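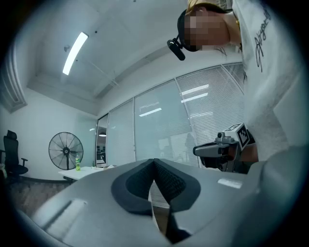 February, past eleven at night

We passed 1,677 demonstrations today and I celebrated by eating a cold pretzel over the sink. The count covers both hand-held grippers, the Lestik set and the Setberg set together, before anyone has gone through and thrown out the bad ones. I know my own share of the bad ones. My wrists do too.

The result came in after lunch. The policy trained on the first 1,000 clips does worse at table setting than the one trained on the smaller, fussier batch from Halás. I had bet on more data. I had said so in a meeting, with a slide. The fussy batch moved the table items around between takes, and ours mostly left them where they were, so our policy has become a great expert on one table.
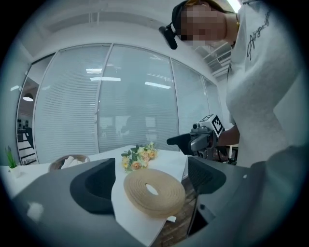

The coiled rope mat is still my least favorite object in this building. It's flat, and everything I've ever tried to pick up off a cloth wants to bring the cloth with it. I asked for 2 new conditions on the mat, tilted and partly off the runner, and got 4, which is what I get for asking in writing.

Flernau wants the comparison rerun with equal clip counts. Fair — I'd have asked for the same if it were somebody else's slide. So tomorrow I shuffle the flowers, the basket and the mat, and do it all again. Must remember to charge the headband camera tonight. It is in the other room and I am in bed.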